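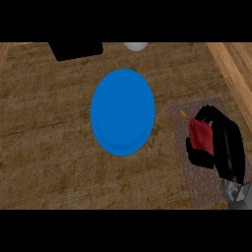 Section 3 covers the visitor demonstration that runs on the Wendo simulator at the Gulness open day. It assumes the software is already installed and that the arm profile loads without errors. The task visitors see first is called Leaf to Plate: the arm holds a red leaf by the rug and has to set it down on the blue plate, with a stretch of bare brown floor to cross on the way. Visitors follow it on the wall screen while one host runs the console.

## 3.1 Before the doors open

Allow an hour for this part the first time. A host who has done it before will need much less.

1. Switch on the wall screen, then the console. If the console starts first, it may pick the wrong display size.
2. Log in with the Mugo account. Do not use a personal account, as saved layouts will not appear.
3. Open Wendo and choose **Demo > Open Day**.
4. Load the scene file `leaf_plate_21`. Older scene files with the same name and a lower number use a different start position.
5. Wait for the status line to read READY.
6. Run the task once from start to finish with the visitor controls turned off.
7. Press **Reset** and leave the task paused at the start.

**Note:** The black bars across the top and bottom of the view are normal. Do not stretch the view to fill the screen. The plate is already drawn at an angle, and stretching makes distances hard to judge.

## 3.2 Running the demonstration

Start a new showing when a group has gathered at the rope. One full showing takes 600 seconds, including the talk and one turn for a visitor.

1. Say what the task is before anything moves. One or two sentences is enough.
2. Press **Play**. The arm will run the task by itself at normal speed.
3. When the run ends, press **Reset**, then **Half Speed**, then **Play** again. Talk through the second run: the move over the floor, the lowering, the release.
4. Ask for a visitor to take a turn. Hand over the controller and switch **Visitor Control** to ON.
5. Stay within reach of the console for the whole turn.
6. When the turn is over, switch **Visitor Control** to OFF, take back the controller, and press **Reset**.

The timer in the corner of the console turns amber at 583 seconds. Use the time left to thank the group and send them on to the Cleltska bench, where the real arm is shown.

**Caution:** Do not press **Reset** while a visitor is holding down the grip button. The simulator may load the start position with the fingers open, and the leaf will drop as soon as the task begins. If this happens, ask the visitor to let go of all buttons and reset a second time.

## 3.3 Visitor turns

Most visitors push the stick too far on the first try. Set **Stick Limit** to Low for children and for anyone who has not used a controller before.

- The left stick moves the arm across the floor.
- The right stick raises and lowers it.
- The right trigger opens and closes the grip.

A placement counts when the leaf is let go and comes to rest with any part of it inside the rim. The stem may hang over the edge. If the leaf lands on the floor, the visitor can pick it up and try again until the timer turns amber.

The furniture at the edges of the floor is solid in the simulator. If the arm is driven into it, the run stops and the console shows CONTACT. Press **Clear**, then **Back Off**. You do not need to reload the scene.

**Note:** Visitors often ask why a leaf was chosen. It is thin, so small errors in the grip show up early, and it is easy to see from the back of the group - even with the hall lights on.

## 3.4 If something goes wrong

| What you see | What to do |
|---|---|
| Leaf is missing at start | Press **Reset** once. If it is still missing, reload the scene file. |
| Arm does not answer the controller | Check that **Visitor Control** is ON, then check the cable. |
| View is frozen but the timer runs | Press **Pause**, wait for the status line, press **Play**. |
| Status line stays on LOADING | Close Wendo and start again from step 3 in 3.1. |

If the same fault comes back more than 3 times in a morning, switch to the recorded run under **Demo > Playback** and tell visitors that it is a recording. Visitor turns are not possible in playback.

## 3.5 Closing down

1. Save the session log to the Gulness folder.
2. Turn off the controller and put it on charge.
3. Quit Wendo before switching off the console - the log is not complete until the program has closed.
4. Switch off the wall screen last.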